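Home › Forums › Workshop and Home › Automation
Posted in December by anjani_o

Can a machine do the boring jobs yet?

anjani_o
Good evening to all. I work in the packing room of Collado, a small mail-order shop with nine people, and at home I have two children and a kitchen which is never clean. So my question has two sides. Is there today a machine that can do ordinary chores, at home or on the shop floor, without a person standing next to it the whole time? I don't mean a vacuum. I mean putting things in a box, taking them out, folding, wiping. My manager Percy Mamani saw an offer for a used arm at 2895 dollars and he is already dreaming. I am the one who must say yes or no.

griltico_fan
Say yes. I have had a Griltico arm on my bench for five months and it sorts my screws and small brackets while I eat lunch. People who say it is too early have not tried.

benchtop31
Screws and brackets are all hard and have the same shape every time. I would like to see it with a bag of rice. We tested a Skustedik cell at work, and with cartons it was very good. With soft bags it picked 31 in one hour. Our slowest packer does this before her first coffee.

anjani_o
Thank you both. Soft bags are my worry also. In our orders there is almost always something soft — tea, candy, napkins — and these things never lie the same way twice.

griltico_fan
With a suction cup the bags are not a problem.

benchtop31
With a suction cup the flat bags are not a problem. A crumpled bag leaks air at every wrinkle. I have written this in three threads already, please read them.

slowcooker_dad
I come from the household side. For me the question is not speed. If a machine needs one hour to put away the groceries but I am in another room with my daughter, I have won one hour. I would accept a lot of slowness for that. What I can't accept is broken eggs.

anjani_o
This is a good point and I did not think of it so. In the shop, slow is expensive. At home, slow is only slow. But the home is more difficult in another way, every table is different and there are always other things standing on it.

griltico_fan
The table doesn't matter if the camera is good.

caltell_tech
I repair packing lines for Caltell, so I am not neutral, but I must disagree with that. The camera finds the object, yes. Then the fingers must go down beside it, and in a box there is no free space beside it. The walls are in the way, the flaps are in the way, and the neighbor object moves when you touch it. For me the open box is the honest test. If the seller shows you only objects lying apart on a clean surface, ask him for a box.

slowcooker_dad
Do you have some picture of what you mean? I understand it with the walls but I can't imagine how tight it is.

caltell_tech
Yes, I attach one at the end of this post. Look at how low the gripper must go. A part of the fingers is already hidden between the things, and there is a dark blue bag and something crumpled in the same box. The flap at the back stands up, so from that side the arm has no way in. On the same table you have also a basket with a tall handle and a big pack of kitchen towel, so this is much closer to slowcooker_dad's kitchen than to a packing line. A person does not think for one second about such a job. For a machine each of these things is a small decision, and one wrong decision is enough to stop the work.
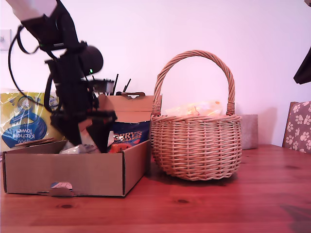

Reply no. 2 on the same subject: what to ask the seller

caltell_tech
Anjani, before Percy pays the 2895, I would ask for a trial with your own orders. Take five real ones, with the soft things included, and do not arrange them nicely. Write down each time when a person must help. If the seller refuses, you have your answer.

griltico_fan
I still think you are all too careful, but the trial is fair. I would do it also.

anjani_o
I will bring this to Percy tomorrow at 9. He will not be happy about the candy. I will write here what the seller answers.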